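Two years with a refurbished Brata 60

I bought my Brata 60 refurbished, from a little shop called Urker, and I have been meaning to write this since July because I like this laptop so much! It had already had one owner when it came to me. The lid has a scratch shaped like a comma and the H key is shinier than the rest, and that is all the wear I could find.

The best part is the bottom panel. Ordinary screws, no glue, and the battery lifts straight out once you unplug it (the cable is short, so go gently). I swapped mine on a Sunday before lunch with one screwdriver, and the new pack shows 900 charge cycles left on the maker's own meter. Memory is in a socket too. My friend Fatima Osagie has the newer model, where everything is soldered down, and she was pretty jealous.

Speed is fine for what I do, which is mail, spreadsheets, a browser with far too many tabs and some light photo sorting. Video calls get the fan going, and it's a thin, whiny sort of fan. The speakers are poor. I use headphones and forget about it.
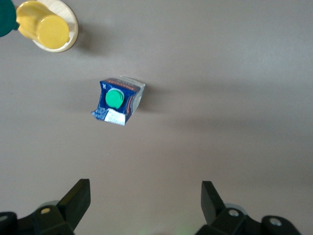
The hinge is still stiff enough to hold the screen wherever I leave it, even on the train, and Urker sells the rubber feet one at a time, so I didn't have to buy a whole set when I lost the back left one. I do wish the webcam were better in the evening. Still, I'd buy this machine again tomorrow, and I've already talked my sister into one.

Amarachi Chukwu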